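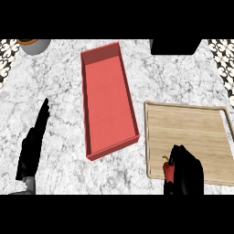 The Skesov League wants to start its handball matches at a quarter to six from next season, in place of the half past seven we have had for as long as I have been going, and I think the clubs should vote it down. The case for the change is that Zosby, which bought the streaming rights last winter, has a gap in its evening at that time and would like something live to put in it. I understand why Zosby wants that. But a quarter to six is when a lot of people are standing at the worktop with a chopping board, a tray and a small red pepper, getting a meal together for whoever is in the house. Those are the people who currently eat, wash up and walk down to the hall. Ask them to be in their seats before they would normally have started cooking and a good number will stay at home. Some of them will watch on a phone propped against the bread bin, and the league will count that as a viewer gained.

I should say where I sit. I have had a season ticket at Ista for most of my adult life, on the side with the scoreboard you can't read if the sun is coming in. I did two years on the door there. I have written about the league for longer than it has had a website. I don't work for any club and I pay for my Zosby subscription like everyone else.

The proposal went round the clubs in a short paper over the name of Martim Guerreiro, the league's chief executive. He is a decent administrator and the league is in better order than when he took it on. The fixture list now comes out before the holidays and the referees are paid on time, and for years neither of those things could be relied on. So I don't read the paper as the work of somebody who dislikes crowds. I read it as the work of somebody who has one large customer and a great many small ones, and who finds the large one easier to hear.

The paper says each club would receive an extra 700 pounds for every home match moved to the earlier slot. That is real money in this league. It would pay for the hall and the heating at most grounds, with some left for the minibus. I can see a club secretary looking at that figure and not reading much further.

What the paper doesn't do is put anything in the other column. Take Cordeiro, who have the best support outside the top two. Their gate for the derby in March was 1645, and that was a half past seven start. They won't lose all of those people by going early, or even half of them for a derby, but the derby is one match. For an ordinary fixture in November it takes a fairly small fall in the gate to wipe out the payment, once you include what people spend on tea and raffle tickets. Clubs know what they take on the door and at the hatch. I would like each of them to work out how many missing supporters it takes to cancel the Zosby money and to bring that number to the meeting.

It is also money with an end date. The rights agreement has two seasons left. If Zosby's schedule changes, or the people running it do, the payment goes and the clubs are left trying to win back supporters who have found something else to do with their evenings. People who stop going to a match rarely make a decision to stop. They miss two, then a third, and the ticket isn't renewed.

Then there are the players. This is a part-time league and I think the paper forgets it. A quarter to six start means being in the hall by half past four to strap up and warm up. For an away side you can add an hour or two on the road. Maya Abu Hammour, who captains Ista and works in a dental surgery, told me she would have to take a half-day for every midweek match, home or away. She gets the same holiday as the rest of the staff. "I'd have used it all by Christmas," she said. She was quite calm about it. Two of her team teach and could not get half-days at all in term time, whatever the league offered.

The paper suggests that clubs could "engage with employers". I have no idea what that means in practice. A small firm that lets somebody go early once as a favour isn't going to do it every other week through the winter, and I wouldn't blame it. The likely result is that the squads get younger and thinner, and that the better players who have proper jobs drift off at twenty-six or twenty-seven. That would make a worse league to watch, on a screen or otherwise.

The same applies to the people who put the floor markings down and run the clock. I know it is dull to go on about table officials, but a match can't start without them, and they finish work at the same hour as everyone else. Last season we had a match delayed by most of a half at Cordeiro when the timekeeper was stuck behind an accident on the ring road. That was with the later start.

I want to be fair to the argument on the other side, and parts of it are good. Children are the strongest part. A half past seven throw-off means a child is getting home at half past nine or later on a school night, and plenty of parents won't have it. Junior membership has gone down at several clubs and the late finish must have something to do with it. If the league had come forward with a quarter to seven start I would probably have supported it on those grounds alone. It would be a nuisance for some of us, but you could eat a sandwich on the bus and get there.

A quarter to six doesn't help children much either, though. Somebody has to bring them. In most families the person who would bring them is on the way home from work at that time, or is the one cooking. The paper has a paragraph on families and it treats the child as if it travels alone.

The other good argument is that streaming brings in people who would never come to a hall. I accept that. I have an uncle who can't manage the steps at Ista any more and he watches every match and rings me up afterwards to complain about the left wing. I'm glad he has it. He would watch at half past seven just as happily. I have yet to see anything that shows the stream does better in an early slot, apart from Zosby's own statement that it expects it to. Zosby could have tested it. There were cup ties in the spring that had no crowd to speak of and could have been played at any hour.

It is worth remembering what the stream is selling, too. The camera at our hall points at the main stand. When the stand is full, the match looks like an event and sounds like one, and somebody flicking through stays for a few minutes. I watched a recording of a rearranged game from two seasons ago, played in the afternoon in front of perhaps 50 people, and you could hear the goalkeeper's shoes. It was a good match, decided in the last minute, and it felt like training. Zosby is paying for the noise as much as for the handball and it ought to worry about the noise itself.

There are 9 clubs with a vote. From what I hear, three are in favour, two are against and the rest haven't discussed it properly. The vote is to be taken in August, when half the supporters are away and the halls are shut, so there will be no one at the door to have a word with. I would ask anybody who holds a season ticket to write to their club before then. A short letter is enough. Say what time you finish work, what time you eat and whether you would come.

If the clubs feel they can't turn Zosby down flat, there is a middle way. Offer a limited number of early matches, chosen by the home club, in the school holidays or at weekends, and keep a proper record of the gate and the stream for each one. Publish both. Run that for a season and then talk again with something on the table other than a forecast. Guerreiro told the last open meeting that he would look at "any workable alternative", and I'd take him at his word.

I'd also ask for the Ista scoreboard to be moved, but that is a separate letter and I have already sent it.

Last updated: July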